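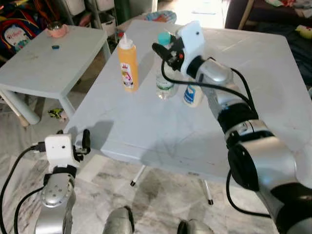 Three bottles on the white table.

The old footbridge at Bumside is getting a plan again. I say again because I've lived here long enough to have seen two of these already, both with nice watercolor drawings of people walking dogs over it in permanent sunshine, and neither one put so much as a new plank on the thing.

This time it's the Pereyra proposal, named after the street at the north end, and it would turn the bridge and the dead rail spur behind it into a walking path all the way to Idton. There was an open evening on it and I went, mostly to look at the maps. The maps were good. The rest I'm less sure of.

For one, they keep calling it a "restoration." The bridge has been closed to foot traffic for 8 years, the east stairs are gone, and the new drawings show a ramp where the stairs used to be and a steel deck where the timber was. Fine by me, but that's a new bridge standing on old legs. Call it one.

Then there's the number on the display board: 1000 walkers a day. I asked where that came from and was told it was "modeled." Modeled on what? I've walked the Idton end of that spur plenty of times, the part you can get to without climbing anything, and I've met more geese than people. Maybe they'd come if it joined up to something. Maybe. I'd like to see the workings before I believe it.

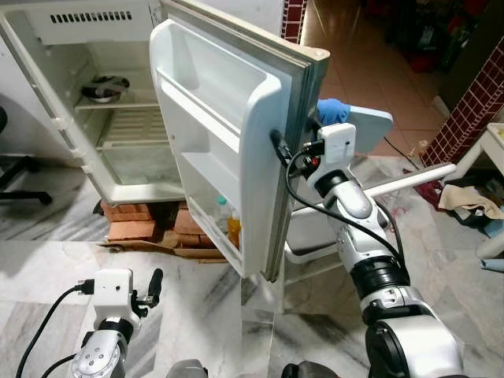
Will the path be open while the bridge is being rebuilt?
Only the Idton half, according to the boards, and the Bumside end stays fenced until the deck is in.

My neighbor Josefina Espinoza thinks I'm being a grouch. She used to cross that bridge to get to work at the Nilar mill and she'd take a ramp, a rope ladder, anything. She has a point about the detour, too. Going the long way by the underpass is miserable, and the lights down there have been out since winter.

So I filled in the comment form. I asked for the traffic model, for a price on the upkeep, and for somebody to fix the underpass lights in the meantime, whatever happens with the bridge. Comments close in August.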